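Workroom walk-through, October
Site: Clesow, back workroom, Laur building
Checked by: Ott Raudsepp
Started 8:40, done before lunch
Form 2327, sheet 2

Marks are OK / FIX / WATCH. Comments after. Anything marked FIX goes on the board by the sink as well, please initial when done.

1. Door and way out
Door opens full swing - OK
Exit sign lit - OK
Path from tables to door - FIX
Two boxes of Zinton hangers sitting in the path again. Moved them under the shelf myself but thats not where they live. Need a real spot.

2. Floor
Dry, no spills at time of check - OK
Mats flat - WATCH
Mat by the sink is curling at one corner. Taped in the spring, tape is going. Replace, don't tape again.
Sweeping - OK, lint under the steam press though. Get under there.

3. Power
Outlets, covers on - OK
Cords off the walkway - OK
Power strip at the press - FIX
Has the press AND the kettle on it. Kettle goes on the wall outlet. Said this last time, see previous sheet.
Press cord - no nicks, plug tight, OK
Press switched off and unplugged when I came in - OK, good

4. Tables and covers
Tables steady, no rocking - OK
Black cover on folding table - WATCH
Cover has some wrinkles. Smooth it out before a shift starts, folds come out crooked otherwise and people re-do them. Also a few specks on it. Lint roller is in the drawer, use it, whites pick up everything. Seam where the pieces meet - run a hand along it, if it lifts, tell me. Shouldn't hang low enough to catch a foot, check the corners too.
Cloths on tables - WATCH 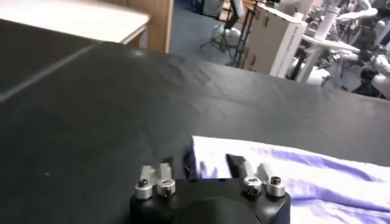 White cloth with the lavender tint was bunched up on the black cover. Fold it or put it in the bin, one or the other. Not clear to me if the purple is the way it's supposed to look or if it picked up color in a wash. If it's dye then the whole batch wants checking before it goes out. Left it where it was, somebody who knows that order please look and write the answer here: ________

5. Storage and clutter
Shelves anchored - OK
Nothing heavy above shoulder height - FIX
Case of Skestosix detergent on the top shelf. Bring it down to the bottom one, two people.
Room in general - FIX
Cluttered. Not dangerous today but it's getting there. Stuff behind the folding table needs sorting, keep / return / toss. Half an hour job, would like it done by end of October. If you don't know whose it is put it on the cart and I'll ask.

6. Chemicals
Caps on - OK
Labels readable - OK except one spray bottle, no label at all. Emptied and tossed.
Gloves - one box left, size M. Order more L.
Eyewash bottle - in date, OK

7. Fire
Extinguisher 166 - gauge in green, pin in, tag signed - OK
Nothing stacked in front of it - OK now, was a rolling rack when I walked in
Smoke detector test - OK, loud

8. First aid
Kit on wall - OK
Burn gel - FIX, one packet left
Band-aids fine. Tweezers missing, if you borrowed them bring them back no questions.

9. Paperwork
Last sheet filed - OK
Press service sticker - WATCH. Due at 3000 hours, counter is getting close. Will call Zinton this week and see if they can do it same visit as the hanger return.

General comment
Better than last time. Cords and the press are much better. Clutter and the power strip are the repeat items and I dont want to write them a third time. Folding table just needs five minutes at the end of each shift, cover smooth, cloths folded and put away.

Next check in November, same form. Bring a flashlight for under the press, mine died halfway thru.

O. Raudsepp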